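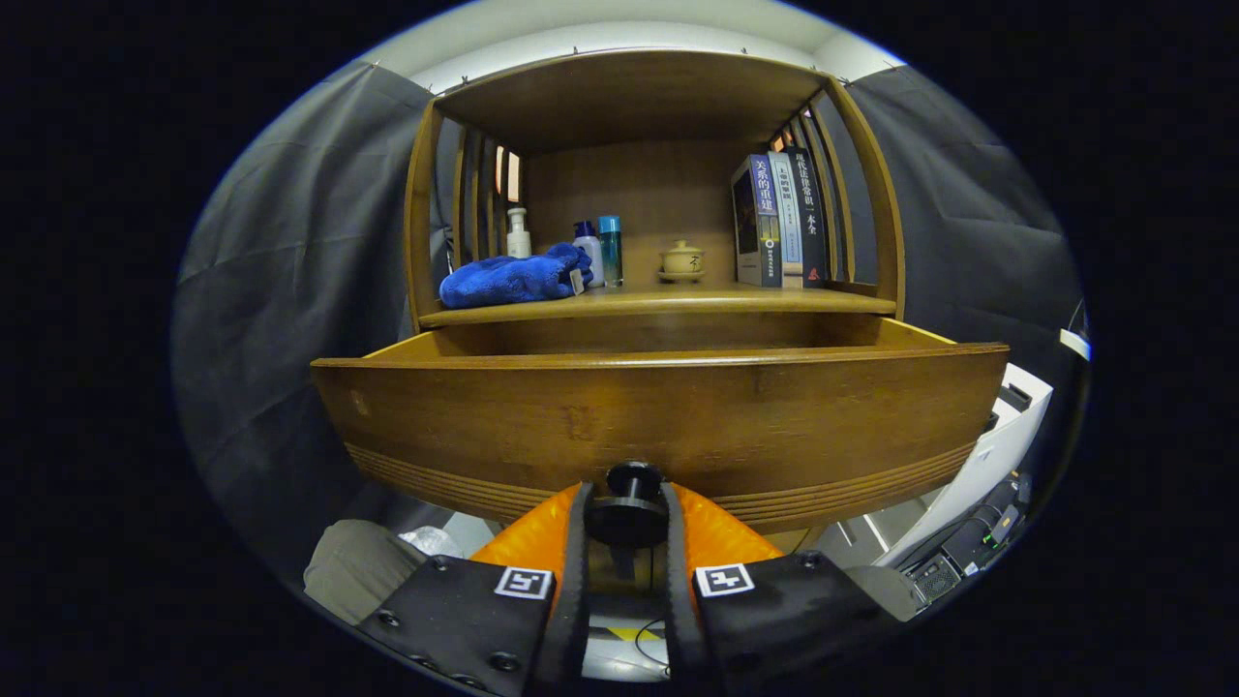

Speaker notes: Storage in the Shared Room
Residential Furnishings Briefing, Jistimville
Jan 14, 2019

Opening

Good morning, and thank you for attending. This session concerns small cabinets in shared rooms: what residents keep on them, what they keep in them, and how our purchasing guidance should respond. I will speak for 27 minutes and leave the remaining time for questions.

Point 1. The open shelf

Residents place on an open shelf the items they reach for every day. Toiletries, a towel, a cup with its saucer and a few books will often share one board. Our current guidance treats these as separate categories, with separate furniture for each. The Oakley residence review found that residents do not follow that division, and we see no reason to insist on it.

Two practical matters follow. Pump bottles are tall, and the clear height above the shelf must allow for them. Books need something to lean against. A slatted side serves this purpose well at the end of a row, and a separate bookend is then unnecessary.

Towels call for a separate remark. A towel left in a heap takes up the space of several bottles and tends to creep over the front edge. The guidance will recommend a rail or hook near the cabinet.

(Pause here. Ask how many sites already provide a rail.)

Point 2. The drawer

The shallow drawer is the part of the cabinet that residents use least. In the Oakley review, 42 residents were asked what they kept in it, and the most common answer was nothing. Small loose items such as combs, chargers and keys belong there. We propose a short printed card at move-in, with one line on the drawer and one on the shelf.
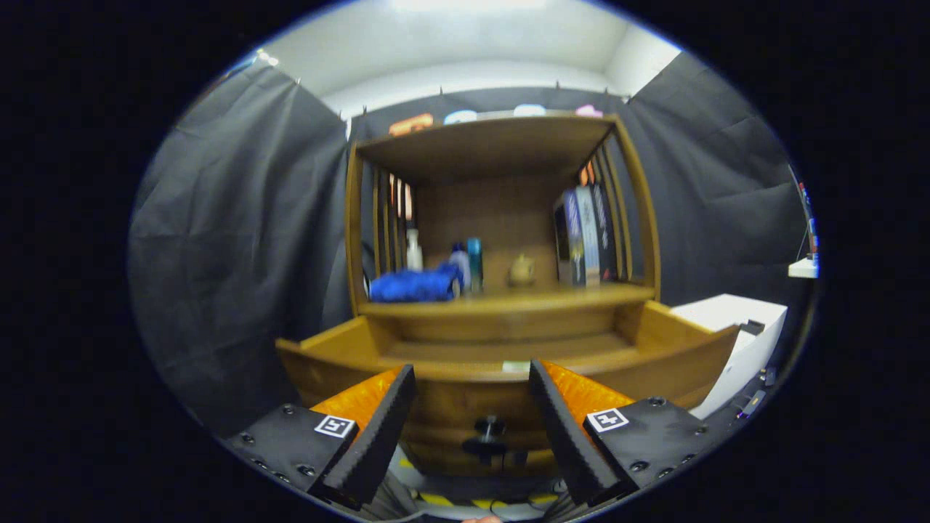

Point 3. The top of the cabinet

A flat top will be used, whether or not it was intended for storage. Small items in a single row are acceptable. Heavy or breakable items are not, and the card should say so plainly.

Slatted sides let light through, and in a room with dark curtains this makes a noticeable difference. They also collect dust between the bars. Cleaning staff should be given a narrow brush – a flat cloth does not reach the inner faces.

Point 4. Purchasing

Furnora and Dreller have both submitted samples in a honey-brown finish. The order under discussion is for 3,117 units across all sites, with delivery beginning in May. Written comments on the samples should reach the furnishings office within 4 weeks.

(Move to questions. Copies of the draft card are on the table by the door.)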